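Vukadinović moves its coffee table to the front room, and opens it to everyone in January
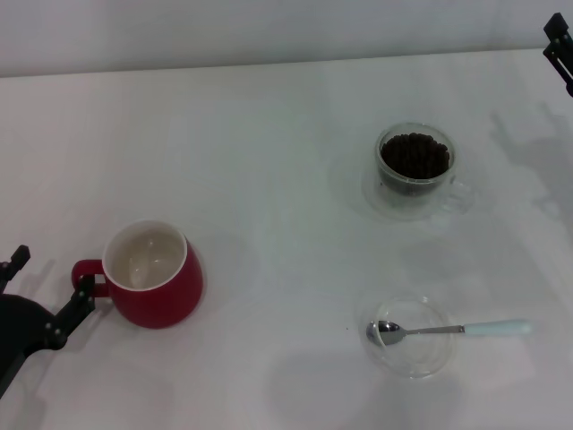 Vol. 40, No. 2

December 5, 2022

If you've been by Vukadinović on a weekday morning lately, you already know there's been a bit of shuffling going on. The coffee table - the one where they set out the cups and the beans so people can sniff and taste before they buy a bag - has been living in the back next to the sacks for as long as I've been writing for this newsletter. Now it's moving up front, and starting in January you won't need to book ahead to sit down at it.

I stopped in for a look and ended up staying most of the morning (I'd planned on twenty minutes, and my parking meter had opinions about that). The new setup is very plain. White tabletop, pale gray wall behind it, nothing hanging on the wall yet. I kind of hope they leave it that way. A red mug with a white inside really pops against all that, and so does a glass cup of dark brown beans sitting on its glass saucer. There's a small clear glass bowl with a metal spoon in it too, and I will admit I'm a sucker for a small glass bowl.

Radomir Vasić runs the tastings, and he told me the move was his idea. "In the back, people stood up and whispered," he said. "I want them to sit and talk." He's been doing these for regulars since before the shop took over the corner unit, mostly by word of mouth, and the back room just got too tight. When the shoe repair place next door closed and the wall came down, they picked up almost 900 square feet. Most of that has gone to shelves and the new counter, but the bright end went to the table.

So what happens when you sit down? First you get beans, in a cup. You pick the cup up, you stick your nose in it, you say whatever comes to mind. Radomir doesn't hand out one of those flavor wheels with the little slices, and he won't tell you what you're supposed to be smelling. I said peanut shells. The woman next to me said her grandfather's garage, and he wrote that down!

Then comes the brewing, done at the counter behind you, and the tasting by spoon. You take a spoonful, slurp it (loudly, it's expected), and pass along to the next one. After that you pick the one you liked best and get a proper mug of it. I'm told the mugs are a sticking point. Radomir likes red. The rest of the shop likes the heavy brown ones they've always had, and for now both are on the shelf and you can grab whichever you want. I'm with Radomir. I like a round mug with a big handle, something you can hang on to while you read the paper.

There are two coffees on the table this month. Dretik is the darker one, and it's what most people in the neighborhood take home already. It's the bag with the blue stripe. Clultis is new, a lighter roast, and I didn't care for it on the first spoonful and then went back to it three times. Make of that what you will. A third one, Gidosard, was supposed to be ready for the holidays, but the shipment is late and it probably won't get poured until after New Year's. They're keeping a list behind the counter if you want a call when it comes in.

A few practical things, as people have been asking me at the library. The table seats six. It's walk-in only from January on, mornings until eleven, and if it's full you can leave your name and go browse. Through the end of this month it's still by reservation, so call before you head over. The tasting is free. Kids are welcome and get hot chocolate. The ramp is at the side door while the front step is being redone, and that job looked to me like it had a while to go.

They've also put out a jar for the school breakfast fund, which had taken in $665 when I asked. That's from the old back room, mind you, where you had to squeeze past the sacks to even find the jar. It'll be sitting right by the register from now on.

One small complaint, and I told Radomir this to his face so it's only fair to print it. The chairs aren't great. They're the folding ones from the back room, and after an hour I was ready to stand up and whisper with the rest of them. He says new chairs are ordered. I asked when and he offered me another cup of Clultis.

If you've got photos of the corner from its shoe repair days, the shop would love to borrow them. They want to make copies for the hallway by the restrooms and will give you the originals back. Drop them at the counter in an envelope with your name and phone number on it, and please put the year on there if you know it.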